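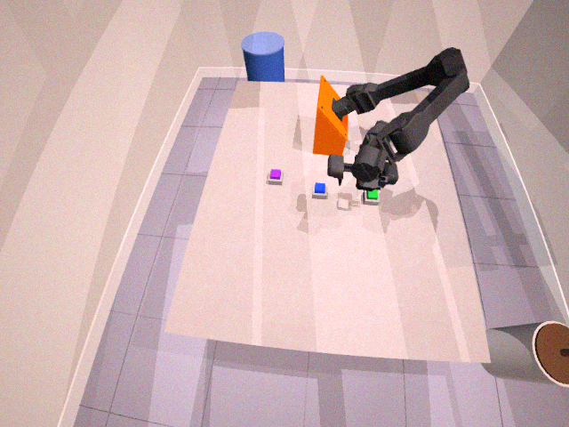

Monday, August 17, 2020

Oxidation check on fish oil softgels, Renside lot, second pull. Bottles came from the Sturnotcombe store room, kept in the dark since the first pull. Seals looked good on both.

I opened 12 capsules with the scalpel and collected the oil in the small amber vial under nitrogen. Please, colleagues, do not use scissors for this, the shell folds inward and we lose oil on the blade. Smell is mild, a little lemon from the flavoring. I wrote "no rancid note" in the sensory sheet but my nose is not the best one in the lab, so Vimala Mudaliar will smell it also tomorrow before she reads my remark.

Peroxide value: did the titration 2 times. The first run I do not trust. The starch was old and the end point came back blue after I had already written the number. I made fresh starch and the second run was clean, with a sharp color change. I crossed out the first number but left it readable. A third run is needed before anything goes to Varghese, they ask for duplicates that agree.

Anisidine value: not done. The reagent in the fridge has turned brown and I threw it away in the correct waste. New bottle is ordered. Until it arrives we cannot calculate the total oxidation, so please do not promise this number on the phone.

EPA and DHA: methyl esters prepared in the morning, injected after lunch. The baseline was drifting for the first injections, then it became quiet. Sum of EPA and DHA is 722 mg per capsule with the internal standard correction. The label says less than this, so the filling is on the generous side, or my fill weight is too high. I must weigh again, because I wiped the shells with tissue only and did not rinse them with solvent.

Question for myself: the flavoring can disturb the anisidine test. Lemon has aldehydes and they react like the oxidation products. The Taklow oil has no flavor, so it can serve as comparison. We have nearly a full bottle of it on the lower shelf. Ask Varghese if they can send the same Renside oil before flavoring, even a small amount.

To do:
third peroxide run, fresh thiosulfate
rinse and weigh shells
Vimala smell test, blind
write opening date on both bottles (I forgot it)
next pull in October, same storage

Rest of the oil is in the freezer, left door, under nitrogen, my initials on the cap.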